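Ölwechsel an der Reisemaschine: so gehen wir es an

Wer sein Flugzeug selbst hegt und pflegt, kommt um den Ölwechsel nicht herum, und ich gebe gern zu, dass ich mich jedes Mal ein bisschen darauf freue! Unsere kleine Haltergemeinschaft in Evmont macht das seit Jahren gemeinsam, meistens schon im Februar, bevor die Saison losgeht. 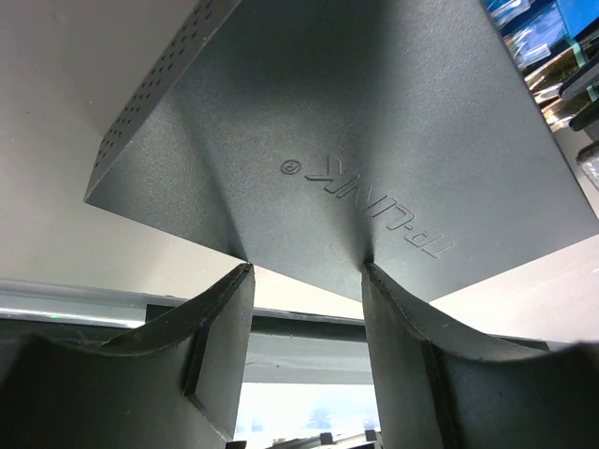
1. Warmlaufen lassen
Lasst den Motor 7 Minuten laufen, dann fließt das Öl schön ab. Danach Zündung aus, Schlüssel raus (bitte wirklich raus!) und Bremsklötze vor die Räder.

2. Ablassen
Wanne unterstellen, Ablass öffnen und in Ruhe einen Kaffee trinken. Liesbeth Vermeulen nimmt aus der Mitte des Strahls immer eine kleine Probe fürs Labor.
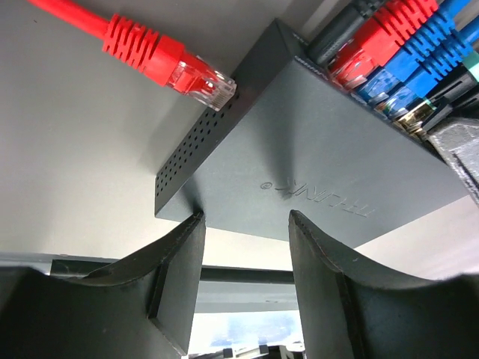
3. Filter tauschen
Den alten Filter aufschneiden und die Falten auf Späne absuchen. Den neuen zieht ihr nach Herstellerangabe an, und dann kommt der Sicherungsdraht, für den Sem Boersma ungefähr doppelt so schöne Finger hat wie ich.
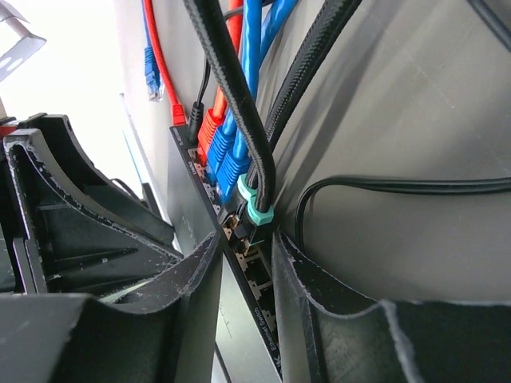

Beim Draht also lieber zweimal ansetzen, er muss in Anzugsrichtung ziehen. Zum Schluss Öl auffüllen, kurzer Standlauf, auf Lecks prüfen und alles ins Bordbuch eintragen.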